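**Re: Ludger Voß, *The Clesus Road* - which translation?**

**marginalia_k**
I have the Allum hardcover and the Durner paperback side by side and they disagree from chapter 19 onward. Allum keeps the grandmother's letter in full. Durner cuts it to a paragraph and moves it ahead of the ferry crossing. Is there a source for the Durner order, or is it an editorial decision? My German is not good enough to settle it from the Kohlhase text.

**tolliver**
Editorial. The Kohlhase first printing has the letter after the crossing, complete. Durner was working to a page limit for a school series, which also explains the missing epigraphs. I would not call it a translation past that point so much as an abridgement.
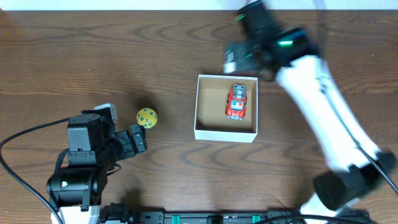 *Red toy car in the box, yellow ball outside it.*

The tense is the other difference. Voß switches to present for the road chapters. Allum follows him, Durner flattens everything to past.

**quarto89**
Disagree on "abridgement". The cut is under 600 words in a book of this length. I read Durner at nine and Allum as an adult, and the letter in full stops the story dead. It repeats what the reader worked out at the border post. Moving it forward gives the crossing a purpose.

**tolliver**
It repeats the facts, yes. The grandmother has them in the wrong order, and that is the first sign her memory is failing. Durner's paragraph corrects her. Check the colour of the coat.
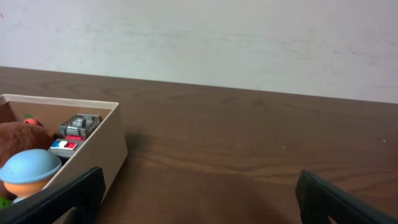

Also, the "600 words" figure leaves out the epigraphs and the second half of the mill chapter. I make the total closer to 2000.

**quarto89**
The mill chapter is intact in my copy.

**marginalia_k**
Not in mine. It ends at the locked door. Quarto, which printing do you have?

**quarto89**
Second, green spine. There is a note on the copyright page, "text revised", no details. So there may be two Durner texts. I still prefer the letter short, and I still think most kids would.

**marginalia_k**
Mine has no such note. I'll type up the last page of the mill chapter tonight and post it here - if you could do the same we can compare line by line. For the coat, Allum has grey and Durner has brown.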